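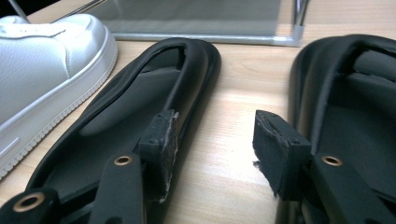 4. The open day

4.1 Setting and visitors

The second part of the study took place during the February open day at the Skolik building in Liltel. Visitors came in by the north entrance and were free to walk between the stands in any order. Ours was the shoe stand, run jointly with the Gisler workshop, and it was open from 10 in the morning until the building closed. The door counter recorded 1,778 entries over the day. We have no separate figure for our own stand.

Visitors were offered two things to do. They could watch a short session in which a member of the team picked up a shoe with the hand-held gripper and put it down again beside its partner, or they could take the gripper and try the same task themselves. Most children wanted to try straight away. Adults tended to watch one or two sessions first and ask questions before deciding.

Figure 3. The hand-held gripper in front of a pair of black slip-on shoes, with a white sneaker to the left. The foam pads on both fingers show wear along their edges.

4.2 Task and materials

Shoes were chosen after the laboratory trials reported in Section 3, where they had caused more failed grasps than any other household item. A slip-on has no laces or strap to catch hold of, and the padded collar gives way when it is pressed. The glossy black pair in Figure 3 was used for all the timed sessions. Other shoes were kept on the table for visitors who asked for them.

The fingers were fitted with the same kind of black foam pad as in the laboratory. We did not change the pads during the open day, so as to keep conditions the same for all visitors. Torn foam of the kind visible in Figure 3 matters most when the shoe is held by the collar – the ragged edge can fold under and the shoe then turns in the grip.

4.3 Procedure

Each visitor who agreed to take part was given one practice attempt and then 4 recorded attempts. The starting position was marked on a card, and a helper put the shoes back on it after every attempt. An attempt ended when the shoe had been set down or dropped, or when the visitor asked to stop. Afterwards we put 7 short questions to each person, read aloud by Mechthild Plattner, who also wrote down the answers. Answers given in dialect were written out in full and translated later.

The recordings were copied to the Dokano archive the same evening. Attempts in which two people held the gripper together, usually a parent and a child, were kept but marked, and they are left out of the comparison in Section 5.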